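The Leaflet in the Drawer

What a small design studio learned from writing down how to reset a boiler

There is a drawer in most homes where the instructions go to die. Mine has a boiler manual in it, two booklets for a smoke alarm we no longer own, and a folded sheet, as big as a tablecloth, which explains in 11 languages how to descale a kettle. I have never read any of them for pleasure, and until this spring I had never given a thought to the people who draw the little arrows.

Then I spent a few days with the information designers at Plokitz, a studio above a bicycle shop in Trestdale, and I have been boring my family with arrows ever since. The studio makes its living from the kind of work you only notice when it has gone wrong: forms, labels, timetables, the card by the lift that says what to do if the lift stops. It is a friendly place, with too many mugs, and they were very patient with a visitor who wanted to know why everything was grey (it photocopies well, and plenty of tenants get their letters as photocopies).

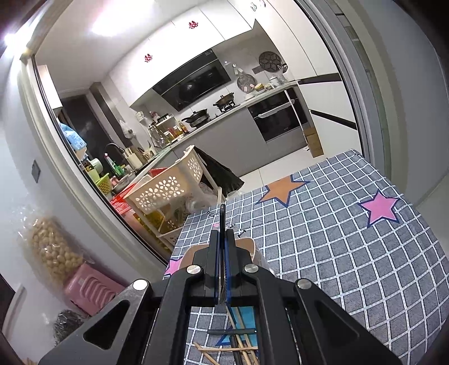 Wooden sticks on a star-patterned cloth.

The job on the big table while I was there was for Halás, a housing association with 3503 homes and, until recently, a different leaflet for nearly every thing that could break in them. The boiler leaflet was the worst. It had begun as two pages from the manufacturer, and over the years somebody had added a warning, and somebody else had added a phone number, and then a second warning about the phone number, until it ran to 40 pages and came with its own contents list. People rang up anyway, of course they did! They were standing in a cold kitchen in their socks.

So the studio began with the phone calls. They asked to sit in at the Halás repairs desk for a fortnight and wrote down the first sentence each caller said, word for word, before anyone at the desk had a chance to tidy it up. They collected 200 of these opening sentences and pinned them along the corridor, and I must have walked up and down it a dozen times, because they are lovely to read. Hardly any of them used the word "boiler". People said the heating was sulking, or the box in the cupboard was flashing, or simply that there was no hot. The old leaflet, meanwhile, opened with "Loss of system pressure".
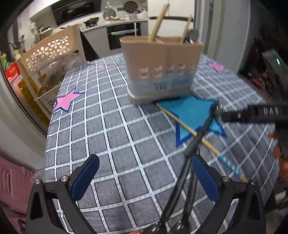 Naming the parts took longer than anything else, and I can see why. A designer who has lived with a boiler diagram for a month will cheerfully talk about the filling loop and the return valve, and forget that the reader is looking at a tangle of pipe and doesn't know which bit is which. The rule they settled on was to use whatever the reader could see from where they were standing. If a thing has raised letters on it, like the "DAS" on that black arm, then the instructions should print those same letters and save the proper name for the engineer. If it has a colour, say the colour. If it has neither, draw it, and draw it from the height of somebody crouching, which meant that a good many of the drawings had to be done again with the artist on the floor.

I asked whether it was frustrating to throw away so much good drawing. There was a pause, and someone put the kettle on. The general feeling was that it had been frustrating in January and had become rather funny by Easter. One version had been so handsome that they framed it, a cutaway of the whole boiler in three shades of blue,
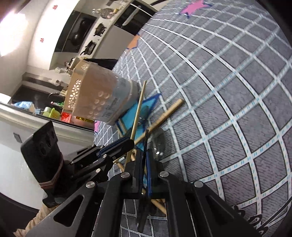

and it hangs in the loo to this day, where visitors admire it and come out none the wiser about how to turn the heating back on. The version that went to the printer is a single card with five drawings and very few words. It has a hole punched in the corner so that it can hang on the pipe beside the boiler, and the phone number is at the top, in large figures, for anyone who would sooner talk to a person. I was glad about that. There is a certain kind of design that treats a phone call as a failure, and for some of us, on some evenings, a voice is what we were after in the first place. 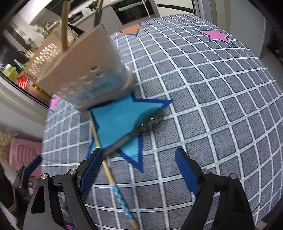 Where the cards go next

Halás is trying the cards in the flats at Nuvville first, before the winter, and the studio has asked to sit at the repairs desk again once the weather turns. They want a fresh set of opening sentences for the corridor. In the meantime they have moved on to the bins, a subject on which the people of Trestdale have a great deal to say, and the first draft of the recycling calendar was being argued over, quite loudly, as I went down the stairs to find my coat.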